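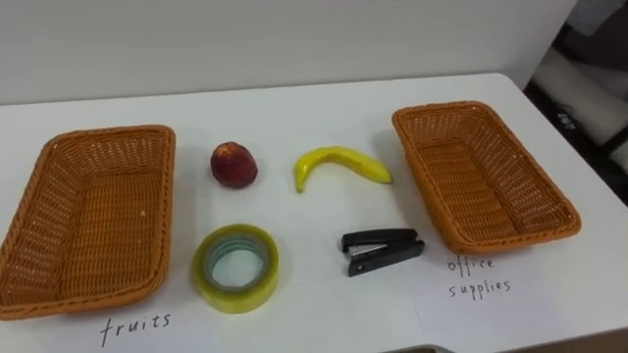
*Two woven baskets on a white tabletop, the left one labeled "fruits".*

# gornska-labels

Category word lists for small grocery inventories, in English and Spanish. The lists were compiled for the Gornska stock sheet and are kept in a separate repository so that other tools can load them.

## Contents

- `terms.csv`: one term per row
- `categories.csv`: category codes and display names
- `aliases.csv`: regional names and common misspellings

## Fields in `terms.csv`

| Field | Type | Notes |
|---|---|---|
| `id` | integer | stable across releases |
| `term` | string | lowercase, singular |
| `lang` | string | `en` or `es` |
| `category` | string | code from `categories.csv` |

Files are UTF-8, comma-separated, with a header row. Display names are plural and lowercase. Terms are limited to 100 characters.

## Known issues

- Tomato, avocado and olive are filed by kitchen use. Botanical class is not recorded.
- Chilean and Mexican names for the same item share an `id` only if the alias has been reviewed.
- Dried goods have two codes left over from the Rostano import. Use `dry`; `drd` will be removed in version 7.

## Maintainers

Ximena Farías (Spanish terms), Orathai Onsri (English terms, build script). Send corrections as a pull request against `aliases.csv`.

Last updated 17 October 2026.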